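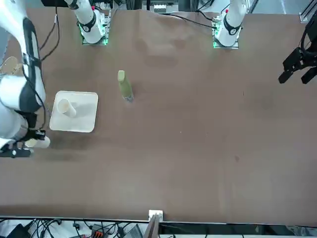
Nutrition and Self-Care – Handouts

Unit 4: Reading Your Own Food Record

In the last unit you kept a food record for seven days. Please have it with you now, also if some days are missing. A record with holes is still useful, only you must mark the holes clearly and not fill them from memory.

4.1 Energy per day

Add the energy of each day and write the total at the bottom of the page. In the sample record from the Hollow workbook, the lowest day is 1,718 kcal and the highest is 3,924 kcal. Students often think the high day is a mistake. Before you correct such a number, check three points:

- Was the portion weighed raw or cooked?
- Was one meal written two times?
- Was it a holiday or a family meal?

In the sample it was a wedding, so the number stays.

4.2 Fiber

For this course we use 30 g per day as the working target. Write your fiber next to the energy, in a different color. If the label gives no fiber value, put a line – do not put zero. Zero means that we know there is none.

4.3 The 24-hour recall

Work in pairs. One person asks and the other answers about everything eaten and drunk in the last 24 hours. Begin with the most recent meal and go backward. Drinks, sauces and cooking oil are forgotten most often, so ask for them separately. Do not comment on the food of your partner.

Homework: complete table 4B and bring it to the next meeting. Those who use the Minik sheet can print page two only.

Last revised 13 August 2025

Related items
Unit 3: Keeping a Food Record
Unit 5: Portion Sizes Without a Scale
Minik sheet, blank copy
Hollow workbook, corrections for August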